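4.2 Making the bed and the morning routine

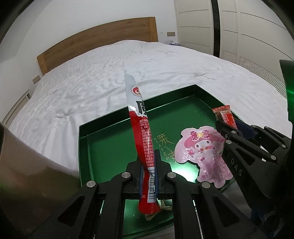
Figure 3. A bed with a rumpled white duvet.

Kagiso Ngcobo objected, on reading a draft of this section, that making the bed should not be treated as a habit in its own right. In many homes, Ngcobo argued, it is the last step of getting dressed, and a person who skips it has usually skipped two or three other steps as well. We took the objection seriously and went back to the diaries to check the order in which morning tasks were written down.

The diaries cover 256 adults in two towns, Hamel and Gestia. Each person kept a paper diary for 30 days in May and wrote down what they did between waking and leaving the bedroom for the first time. They were not told that the bed was of interest. The instructions asked only for "anything you did, in the order you did it," and gave a page per day with blank lines. Entries were later coded by two readers working separately. Where the readers disagreed, the entry was discussed and, if it was still unclear, dropped.

An entry was coded as "made" if the writer used the word or described pulling up, straightening or folding back the covers. This is a loose standard. Some writers drew a line between making the bed and airing it. One woman in Hamel wrote on most days that she had "thrown it open" and came back later to finish, and a man in Gestia described the same thing as leaving it to breathe. We coded these as a separate group, "opened," and kept them out of the main comparison. An opened bed and a bed left as it was would look much the same to a visitor (Figure 3), but the people who wrote these entries clearly saw them as different acts.

The type of bedding mattered more than we expected. People who slept under a single duvet wrote short entries, often one word. People who used a top sheet and blankets wrote longer ones and were more likely to mention a reason for not finishing, such as a sleeping partner or a late alarm. We did not ask about bedding in the first questionnaire and had to add the item afterward by mail. Replies were slow, and 18 people never returned the form. They are left out of the part of the analysis that deals with bedding but are kept everywhere else.

On the question of order, the diaries give partial support to Ngcobo's view. In Hamel the bed was most often written down after dressing and before breakfast. In Gestia there was no common position. Several people there made the bed at once on standing up, before washing, and a smaller group did so only after eating, when they went back to the room for shoes or a bag. For this last group the instruction to stop at the first exit from the bedroom was a poor fit. Some of them ignored it and kept writing, and we used those entries where the order was plain.

Shared beds raised a further problem. When both partners took part in the study, their diaries did not always match. In eight couples, both people claimed to have made the bed on the same morning at least once. We first read this as a sign of overstatement. Follow-up calls suggested a simpler account: one partner had straightened one side, the other had done the rest later, and each had written it down as the whole job. We therefore count the task by person and make no claim about the state of the bed itself.

The coding sheet was adapted from the one used in the Fetska household survey, with the kitchen and laundry items removed. The Fetska sheet allowed only one position for each task per day, so a bed made twice, for example before and after a nap, was recorded once. We kept this rule to allow comparison with the earlier results, which are taken up in Section 4.3.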